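**moth_hour**
Is an old office PC worth £38? Hirix in town has a shelf of them, "fully refurbished". 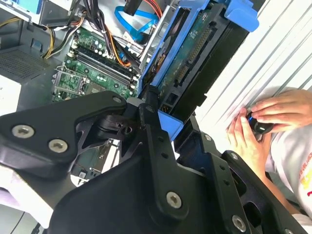 ## Replies

**siu_ben**
Refurbished usually means dusted. Ask what they replaced. 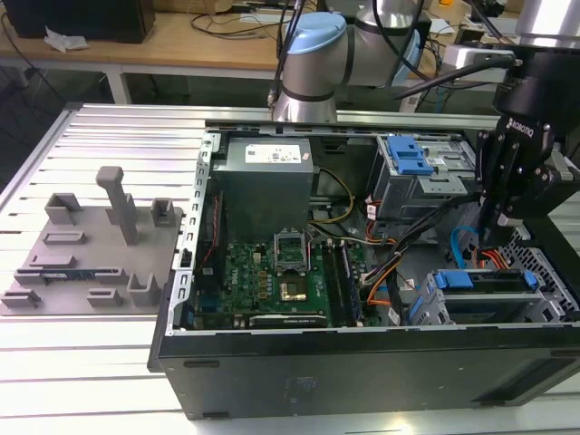

**pennyfarthing**
Disagree, I've run two for years. Spares are easy to find – with DELL printed on the board, you've a name to search for.

**siu_ben**
Two isn't proof. What about the electric bill?

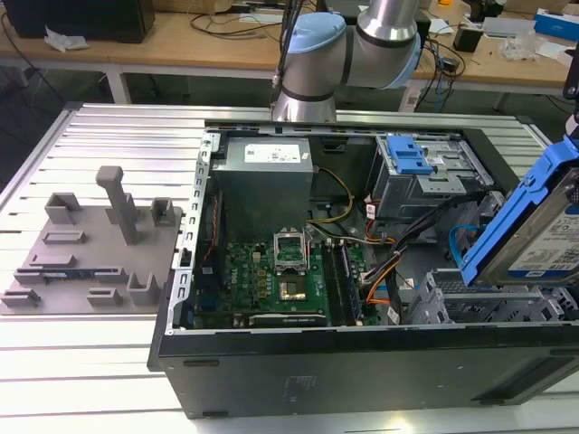
Mine cost £25 and died in February. I'd want a written guarantee.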